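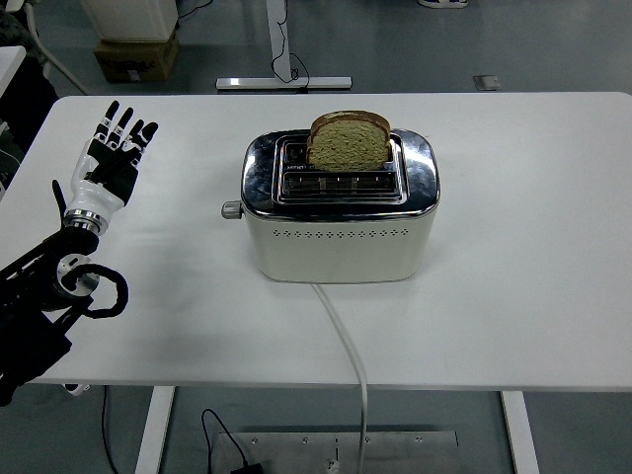
I have now put the same piece of bread into a toaster more times than I've toasted bread in my whole adult life, and I used to live on the stuff. Friends keep asking what I do all day since I changed jobs, so I'm going to try to write it down while it still seems strange to me.

The short version is that I collect demonstrations. I wear a glove and a headset, I move my hand, and a robot arm with a five-fingered hand on the end does more or less what I do, a blink later. Everything gets recorded: what the cameras see, where the joints are, how hard the motors are working. Later on a model gets trained on all of that and tries to do the job without me. The project is called Skolden, and July is toast month.

Our target is 2,710 good demonstrations of toaster tasks. Good is the word that hurts. A good one starts with the arm in its home position, open hand, well clear of the toaster, and ends with the arm back there again. If I bump the table halfway through, it gets tagged. If I drop the slice and pick it up and carry on, it gets a different tag (and the training people love those, more on that in a second). If I sneeze, well, you can see it in the wrist data. I've looked.

There are four tasks at the moment. Put a slice in, take a slice out, move a slice from one slot to the other, and turn the dial. You'd think the dial would be the worst, because it's a tiny knob on the side, but I kind of enjoy it. Two fingers, a small turn, back off. Taking the slice out is what makes me want to lie down on the floor. Bread squashes! You pinch it a little too hard and the top corner comes away in your fingers, and you pinch it a little too softly and it slides back down. My own hand has had decades of practice at this and does it while I'm reading my phone. Through the glove I'm a toddler again.

We started with real bread, by the way. It lasted me maybe half a morning per loaf, because by the tenth try a slice goes leathery, and by the thirtieth it's mostly crumbs. And the crumbs go everywhere. Montserrat Quintero, who runs the collection schedule and has far more patience than I do, worked out that a single slice was good for 34 attempts before it stopped behaving like bread. So we change slices now at 34, on the dot, and there's a column for it in the log. The slice number goes in next to the toaster position and the lighting setting.

Toaster position is its own saga. My first week I was so proud of myself because I got really fast. Same toaster, same spot, slice in the back slot, in and out, in and out. I did a whole afternoon like that and thought I was a genius. Then they trained a quick test model on it, and it was wonderful, right up until somebody slid the toaster over by the width of a hand. It reached confidently for the old spot and pressed a fist of nothing into the table. I had taught it a place. I hadn't taught it a toaster at all.

So now we move things. Before every block I get a little printed sheet that says where the toaster goes and how far to turn it, and which slot to use. There are 14 positions on the sheet and I have favorites. Position 3 is heaven, everything's in easy reach. Position 11 has the arm stretched way out and the elbow gets grumpy, and if I'm going to lose a demo to a tracking glitch it'll be there. I've asked if we could skip it. We can't skip it.

About the mistakes. When I started I threw away every clumsy one, because who wants a robot to learn from my fumbling? Montserrat went through my discard pile and pulled a bunch of them back out. The ones where I missed the slot, stopped, lifted up and tried again were the ones she wanted. If the model only ever sees perfect runs, it has no idea what to do the moment the bread lands crooked, and the bread lands crooked a lot. I still find it embarrassing to have my worst attempts saved with my operator number on them, but there they are.

My setup tips, for the two of you who do this for a living: take breaks before you think you need one, because tired hands make weird data. Tighten the glove strap at the wrist and again ten minutes later. Say the task out loud before you start it. I feel silly muttering "back slot, out" to myself at four in the afternoon, but I mislabel far fewer since I started doing it.

Next up is supposed to be a mug, then a kettle with no water in it, then possibly a drawer. I've been practicing on the mug during lunch and the handle is going to be trouble. The thumb wants to come in from the side and I keep knocking the thing around in a circle before I get hold of it. I asked for a bigger mug. Montserrat wrote it down, and I have 3 blocks of position 11 to get through before she'll talk to me about it.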